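Bread Waste in Shared Kitchens at Istametti Hall
Project report, Food and Household Studies
Submitted September 22, 2022

1. Background

Istametti Hall is a student residence on the north side of Nustham. Each floor has a shared kitchen with one refrigerator, one freezer, and a row of cupboards. Residents buy their own food and label it, or are supposed to. Bread was chosen for this project because almost every resident buys it, it spoils in a short time, and it is easy to recognize in the trash.

Most of the bread in the building comes from two sources. The first is the supermarket by the bus station, which sells sliced loaves in plastic bags. The second is the Trulorach bakery, which sells unsliced loaves in paper. The paper turned out to matter more than expected, as described in section 4.

2. Question

The project asked whether the way bread is stored in a shared kitchen affects how much of it is thrown out. A second question was whether people would change how they store bread if the kitchen made it easier.

3. Method

The study was done in April and covered five kitchens. For the first week nothing was changed. Residents were asked to put discarded bread in a separate bin with a lid, and the contents were sorted and recorded every evening. An end piece was recorded as one slice. For unsliced loaves, the leftover part was cut up and recorded the same way.

At the start of the second week each kitchen received a shallow tray for the counter, a set of cloth bags, and a notice about freezing. The notice said to slice the loaf first, freeze it on the day it was bought, and take out only what was needed. The bags were washed before use. Residents were free to ignore all of this, and in one kitchen they did. The tray there was used for keys and mail.

We also handed out a short questionnaire, which 20 residents returned. It asked where they kept their bread, how often they bought it, and what made them throw it out.

A kitchen layout was drawn up before the second week to settle where the tray should go. The counter next to the toaster was the first choice. That spot gets warm in the mornings, and warm bread in a closed bag molds faster, so the tray was moved farther along, between the wall and the sink. Two people complained that it was in the way of the dish rack.

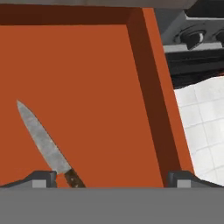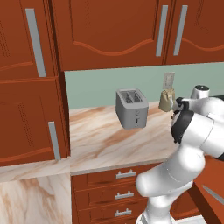
Figure 1. Computer renderings: orange tray (first); backsplash with wall outlet (second).

4. Results

Over the whole study 345 slices were recorded in the bins. The larger share came from the first week. The drop in the second week was clear in the kitchens where the freezer had space. In the kitchen on the top floor, where the freezer was already full of ice and old vegetables, there was hardly any change.

Mold was the most common reason given for throwing bread out. Dryness came next. Several residents wrote that they did not know stale bread could be toasted or used in cooking. Others wrote that they knew but did not want to bother.

Loaves from Trulorach were thrown out dry, and supermarket loaves were thrown out moldy. This fits with the packaging. Paper lets moisture out and the crust goes hard. Plastic keeps moisture in, and the crumb stays soft until mold appears. The cloth bags fell somewhere in between. Residents who used them said the bread was good for a couple of days and then needed toasting.

Bread kept in the refrigerator was a special case. Many residents believed that cold keeps bread fresh. It does slow mold, but it also makes the crumb go stale faster than it would in a cupboard. Refrigerated loaves showed up in the bin with no mold at all -- just hard.

5. Problems

Not all of the waste went into the right bin. Crusts were found in the regular trash more than once, and these were left out of the results. One bin was emptied by cleaning staff before it could be sorted.

The two weeks were not fully alike. Some residents went home for part of the second week, and fewer people in the building means less bread bought. The size of this effect is not known. A longer study would have helped, with some kitchens left unchanged the whole time for comparison.

The Ko recording sheet, which the department uses for food diaries, has no line for part of a loaf. We added one by hand.

6. Recommendations

The freezers should be cleared out at the start of each term so there is room for bread. A printed notice on the freezer door is cheap and was read by most of the people who answered the questionnaire. The tray can be left out of any repeat of this project -- it took up counter space and few people said it made a difference to them. Cloth bags are worth offering to residents who buy unsliced bread.

The remaining bags were left in the cupboard on the ground floor.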